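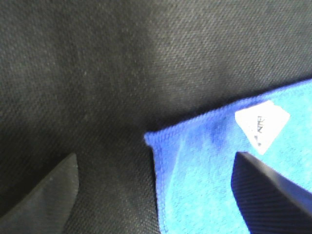
Spent Saturday comparing two sets of fingers for the towel job. Same arms, same controller, same cloth. Posting the notes in bits as I go through them.

Set A is the stock pair. Set B is the longer, narrower pair Vinh Đồng cut for us in May. Both black, both a pain to swap. Allow 20 minutes a side if you include the recalibration.

The hard part is the first pick. A microfibre towel lying flat gives you almost nothing to get hold of. You want the corner, where the hem is doubled, and you want to come in low.

Set A comes in low and pushes the corner away about as often as it grabs it. Set B gets under the hem more often, but it digs into the table cover if the height is even slightly out. I dropped the closing speed for both and that helped A more than B.
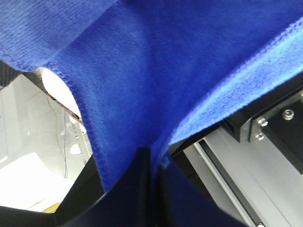
Once the cloth is in the fingers, the stock pair is better. More pad, more friction, less creeping when the arm moves off. With B I had to raise the grip force, and the motor was warm by lunchtime.

Wrist cameras next. Ntombi Maluleke asked if we still need them now the fixed view is decent. For picking, yes. For anything after the pick, the towel hangs over half the view and you learn very little from it.

We log both anyway. Storage is cheap and Annatjie Nel would have words with me if we stopped.

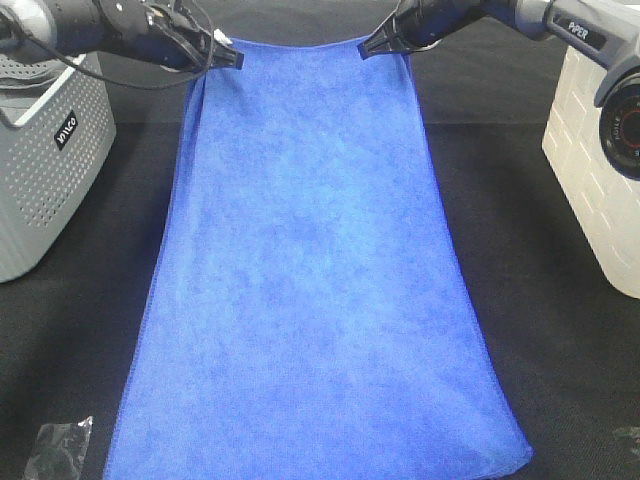 Two arms is where the timing shows up. If one side lifts early the cloth drags and the other corner starts to slide. I added a short wait so both grippers report closed before either one moves. Slower, but I lost fewer corners.

I also tried pulling the top edge tight. Don't bother. A bit of sag is fine for the fold and it's kinder to the grip.

Numbers for those who asked: 200 attempts per set, so not a big study. Llinos Wogan is going through the logs and I'd rather wait for her count than post mine.

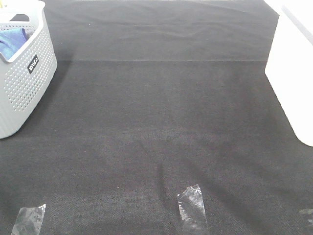
Reset matters more than I expected. If the cloth starts in nearly the same spot each time, both sets look brilliant. Move it a hand's width and turn it a bit and the gap between them opens up.

Table cover too. Ours ripples towards the back, and B notices ripples. I may try a stiffer mat under it - cheap enough to test before changing anything else.

Plan for now: A's pads on B's shape. Vinh says he can have a pair ready next week. Mandla Matlala wants to try them on tea towels first, which is fair, as they're thinner and slip more.

Will add to this thread when they're fitted.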